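Florence Perron

14 May 2019

1/ ok packing thread bc people keep asking. moved apartments 9 times, last one was 2537 miles. going fast, I have a truck to load

2/ start with the stuff you never touch. winter coats, the fondue set, books. kitchen goes last. I did kitchen first once and ate cereal out of a mug for a week

3/ books in SMALL boxes. small. the one I filled to the top weighed 70 lbs and the bottom fell out on the stairs

4/ label the side, not the top. you stack them, you cant see the top. room + one word. "bath towels" done

5/ Virgilio Tan asked about movers. got 2 quotes, Wainwright was cheaper but wanted cash up front so no. went with Grundov. fine so far

6/ towels and blankets are free padding. wrap plates in them, stand the plates on edge like records. stop buying bubble wrap

7/ bedroom stuff is tonight, sheets come off teh bed last
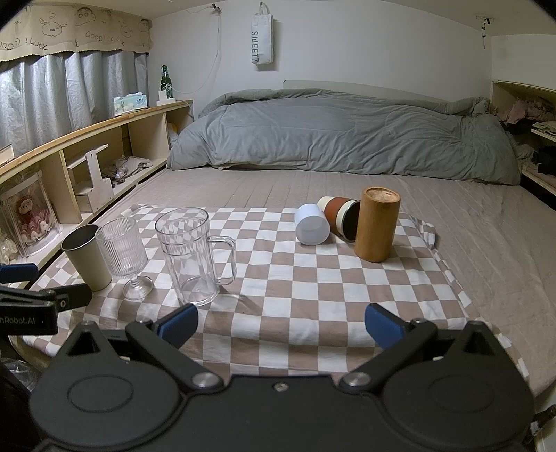 8/ first night bag: charger, toothbrush, toilet paper, scissors. keep it in the car with you, NOT on the truck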